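Subject: Re: [grikura-users] Left gripper stops short of closing after config update
From: Beverley Tawhiri
To: grikura-users list

Hi Cadi, and hello to everyone else who has been following along,

Thank you so much for writing this up so carefully, and please don't feel silly about it. I lost most of a week in June to something very close to it, and I only got out because a kind soul at Kalwood sat with me and went through my joint file line by line.

Cadi Gough wrote:
> We run the two-arm torso in the Grikura simulator, in the
> furnished room setup. Since I merged the new config the
> left gripper won't close all the way. The right one is
> fine. I have reset the cell 22 times (yes, I kept a tally)
> and it is always the left. No errors in the log. Is it the
> finger limits, or have I broken something in the arm?
> Also, is there a proper order for bringing the cell up?
> I have been starting everything at once.

I'll take the second question first, if you don't mind, as it makes the first one much easier to chase.

Please don't start everything at once! Load the room on its own and let it settle. Then load the torso with both arms held, and only after that release them one at a time. I put the left arm out across the room and stand the right one straight up, well out of the way, so that if something twitches I know right off which side it came from.

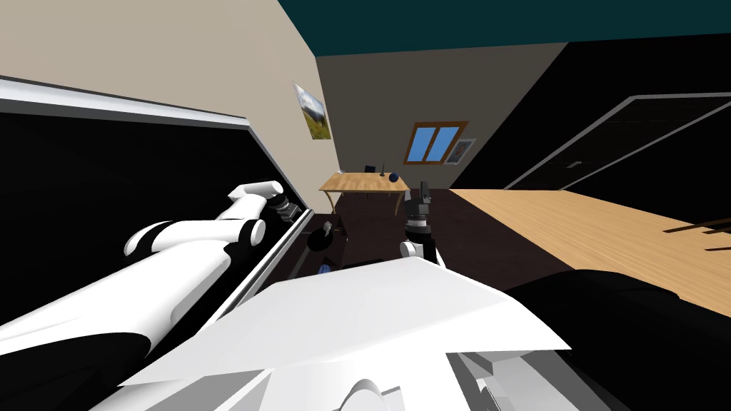
Leave it in that pose for 100 steps with no commands going in, and watch the joint readings. If the elbow creeps, even a little, stop and look at your gains before you touch the gripper at all. Mine crept, and I spent two happy evenings tuning the wrong thing. (The old Flandance notes say 9 steps is plenty. It was plenty for their arm, I'm sure, but it hasn't been for any of ours.)

Now the gripper. My bet is that your limits are fine and the merge dropped the mirror setting on one finger. Both fingers on the left hand should get the same command, with the sign flipped for one of them. If the flip goes missing, one finger travels in and the other just sits against its own stop, and since it is sitting at a perfectly legal value, nothing gets logged. Search for the finger joints in the left hand file and compare them with the right hand file side by side. In my copy it was line 121, but yours will have moved if you've added anything above it.

Once you've fixed it, open the hand fully and look at it from the wrist view before you send a close. I like to see a good wide gap there and nothing between the fingers. Then close in small steps, and read back both finger positions each time. Don't trust the combined value, which will cheerfully average a good finger and a stuck one and hand you something halfway believable.
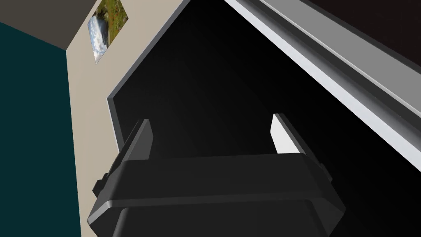
Source: simulator render, posted to the list by B. Tawhiri

Do this with the hand held back from the furniture and from anything mounted on the walls, too. A fingertip touching something can stop a close just as neatly as a bad limit, and from the numbers alone you can't tell the two apart. I back the arm off a good hand's length and run the close again, and if the result changes I know it was contact.

One more small thing. When you save the working config, save the start pose along with it. The Beaulieu branch keeps them in separate files, and it is very easy to restore one and forget the other. If you are on that branch, check the dates on both before you reset anything.

If none of this helps, send me the two hand files and the first part of the log and I'll gladly run them here. I'm usually at my desk until 4 p.m. and I'd much rather look at yours than do my expense forms.

Warmly,
Beverley

_______________________________________________
grikura-users mailing list
To unsubscribe, send a blank message with "unsubscribe" in the subject line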